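Ilis (band)

Ilis are a four-piece folk group from Kurnum, and I'll admit I'm a fan, so read this entry with that in mind! They started out playing a 30-seat room called Valentini and pressed 500 copies of their first record, Brilteck, one December.

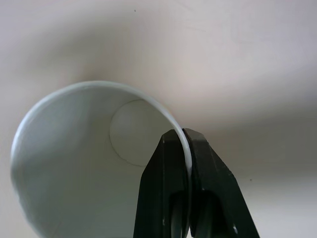 One reader wrote in to say the record is really a live set with the clapping taken out, and I can hear it - the second side especially. The band's own notes only mention 4 microphones and a borrowed harmonium. A second album is being mixed.

Last updated 11 May 2025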